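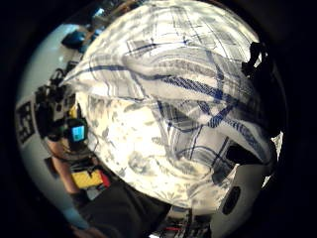
Page last changed: October

Bench notes: looking after the hand-held gripper on cloth work

The Fenivley cell has been on fabric since the end of summer, and the hand-held gripper tool needs more care on cloth than it did on rigid parts. These notes replace the sheet that used to hang by the door. They cover the camera, the fingers, the marker on the wall and the daily check. Damian Sikora wrote the first version; Marianna Pawlak corrected the torque and cleaning sections.

Camera and lens

The wide lens sits close behind the fingers, so a large piece of cloth can take up most of the view as soon as it is lifted. With a big white sheet, plaid or floral, what remains is a strip of wall, the marker and whoever is standing nearby. Tracking has to run on that strip. A smear on the outer part of the lens therefore does more harm than one in the middle.

Clean the lens before each session with a dry lens cloth, from the center out. Do not use the fabric under test, which sheds lint. If lint has collected in the ring around the lens, take the ring off and blow it out from behind. Wanda Marciniak keeps a hand blower in the top drawer for this.

Set exposure by hand. On automatic, white cloth near the lens pulls the exposure down and the wall goes gray, and the marker loses contrast with it. Lock exposure on the bare wall with the room lights on, then lift the cloth and look at the upper folds. A little clipping there is acceptable. Loss of the marker edges is not.

Fingers

Fabric wears the pads at the tips first. Swap both pads together, even when only one looks worn, or the grip will pull to one side and the cloth will creep out at a corner. The current pads are the soft Dawber type. Firnis pads were tried for one batch and went back in the box: they hold well on canvas but polish quickly on cotton and then slip.

Pads are changed at 1,000 closures. The last pair on tool B came off at 836 after Ghassan Sfeir found a split along the glue line, and that pair is in the reject tray if anyone wants to see what an early split looks like. Run a thumbnail down the seam. If it catches, change the pads.

After a change, close the fingers on the feeler strip and check that they meet along their full width. Adjust at the rear screw only. The front screw sets the finger angle and is sealed with paint - leave it alone unless the tool has been dropped.

Wall marker

The black-and-white square on the wall is the fixed reference for the cell. It must be flat, clean and matt. Tape over the face gives glare and is the most common cause of lost tracking in the log. If a corner lifts, reprint the marker and mount it new. Re-gluing leaves a bulge, and the lens bends straight lines enough already.

The marker was moved 87 mm to the left when the shelving was changed. Any calibration file made before that move is no longer valid and has been taken out of the menu. If an old laptop still offers one, delete it.

Straps and cables

Check the strap stitching and every connector on the worn equipment before it goes on. Leave enough slack for a full reach with the arm straight. A cable pulled tight at full reach will work its plug loose over a session, and the fault shows up as dropped frames long before the link goes down. Turn the screen outward so that it can be read during a lift.

Daily check

Power up and let the tool stand for 3 minutes before zeroing.
Close and open the fingers ten times with nothing in them.
Wipe the lens and look at the outer ring.
Hold the tool at arm's length facing the wall and confirm the marker is found.
Lift one test sheet by a corner, turn it through half a circle and set it down.
Enter pad count and initials in the log.

A sheet that slips on the corner lift is a pad fault until shown otherwise. Do not raise the grip force to get through a session. Remo Farina has two motors waiting for repair at Vurwood from exactly that, and the lead time on the gear set is long.

Spare pads and marker sheets are in the gray cabinet, second shelf. Corrections to these notes go to Marianna.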